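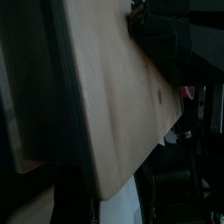
Red Box with Wooden Edge Strips

Home | Storage | Desk and Table | Small Boxes | Care | Contact

Juhl small box, red
Item 970

The Juhl is a cube-like box for the top of a desk or table. The faces are covered in a bright red material with a light speckle in it, and strips of light wood run along the top rim and down the edge. It is sold by Lalta and sent out from our Clatbridge store.

We have carried this box since October. Most buyers use it for small things that would otherwise roll off a table: short dowels, pegs, chalk, clothespins, spare knobs. It is also deep enough for a ball of string and a pair of scissors standing up. It is not meant for liquids or for anything with a sharp point facing down.

The covering wipes clean with a barely damp cloth. Do not soak it. The wood strips are light in color and will darken a little with handling, more so at the corners. A thin coat of clear wax slows this down, but keep the wax off the red.

On a white tabletop the red is easy to find at a glance, which helps if several people share the table. A ridged party cup in the same color makes a cheap partner for it — pens in the cup, short pieces in the box. 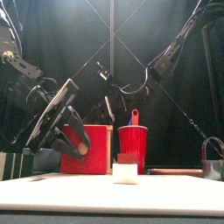
Ordering and delivery

Boxes are packed singly. Orders of two or more go in one carton where they fit. Allow 2 working days before dispatch. Returns are accepted if the box is unused and the covering is unmarked.

The wood is a natural material. Grain, small knots and slight differences in tone are normal and are not treated as faults. A strip that has lifted or split is a fault — write to us and we will replace the box.

Wooden dowels and pegs are not included. They are listed under Small Parts.

Page updated Jan 13, 2022

Comments

pinecone_k: Bought one for game pieces. Good color. I wish it came with a lid.

tabletop44: Does the red rub off on light surfaces? Mine has sat on a white table all winter with no marks so far, but I haven't let it get wet.

R. in the workshop: One strip came loose at the corner. Replacement arrived the next week. No complaints.

Related items

Mandex divided tray
Juhl small box, gray
Wooden dowels, short, mixed bag
Clear wax for light wood

Back to top | Small Boxes | Next item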